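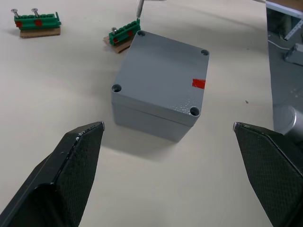 Teleop bench: grey box and green terminal blocks

Posted September 17, 2026 by Nilmini Munshi
Filed under: Bench, Ferkstead, Demos

Wrist view, box between the fingers, lid on. Green blocks behind on their bits of cardboard, tool coming down over the nearer one.
Red tape on the lid edge is staying where it is, please don't pick it off.

Quick page, doing this between sessions. It's the demo work at Ferkstead, me and Farzana Kodikara mostly, Jomar Espiritu on the leader arms when his wrist allows. Remote control for all of it, no scripted moves anywhere. You drive, the arms follow, the whole run gets saved. Then reset the table and go again. And again.

The task
Two parts. Part one, tool to the screw on a terminal block. Part two, get hold of the enclosure and turn it square to the table edge. Sounds like nothing. Part two is the one people get wrong, they come in too fast and clip a corner with the fingertip and the box spins off.

Session count
70 runs recorded on this setup. 67 kept. The three we threw out were all mine, all before lunch, let's move on.
Jomar did 23 of the kept ones in one sitting and then couldn't open a jar.

Driving notes (for Kumudini, who is starting next week)
Go slow near the box. Slower than that.
Open the fingers wide before you come down, not on the way down.
Watch the wrist view for the last bit, the overhead one lies about height.
If the tool tip wanders, stop, hold still for a breath, carry on. A pause is fine in a demo. A panicky wiggle isn't, the model learns the wiggle. We had a policy in the spring that did a little shimmy before every single grasp and it was 100% Farzana's shimmy, she does it with a mug as well.
Don't restart a run becuase it looks ugly. Ugly and finished is useful. We keep a few recoveries on purpose.
Foot pedal is start/stop. Left is start. I have put a label on it. The label fell off.

By hand vs remote
Somebody asked last time why we don't just grab the arm and move it. We did, for the Rothe job. Hand guiding is lovely for one arm and a big simple motion, and you can feel the contact, much nicer for a beginner. But two arms at once is a wrestling match and your own sleeve ends up in all the recordings. So leader arms for this one. Slight lag, you stop noticing after a dozen goes or so. You do lose the feel, so with the tool you're going on sight alone. That's the hard part honest.

Table resets
Box goes down at a different angle each time, anywhere the fingers can reach. Don't line it up nicely!! Everyone lines it up nicely without thinking. Blocks get shuffled round too, cardboard and all. Farzana K has a sheet of positions, 19 of them, work down the list and tick as you go. If you lose your place start from the top, duplicates don't hurt.

Known niggles
Right leader arm sticks a bit at the elbow first thing. Warm it up, big circles.
Pale table blows out when the sun comes round, blinds down after two.
Cables. Look before you push your chair back.
Ploner adapter plate arrived with the wrong bolts, Farzana Siddiqui is chasing. Until then the old plate stays on, don't overtighten it.

Replies to comments on the last page
To whoever asked, yes a person is driving the whole time in the recordings. What the trained version does on its own is another page, not written yet, probaly December.
To the one about screws: finding the screw head is the task. Undoing it properly comes later, once the approach is reliable. Lid screws same answer.
To Ustia people: files are on the shared drive under the usual name, the folder ending in "new", not the one ending in "new2".

More when the next batch is in. Jomar has the bench till five, then it's Kumudini's first go on the arms, be nice to her.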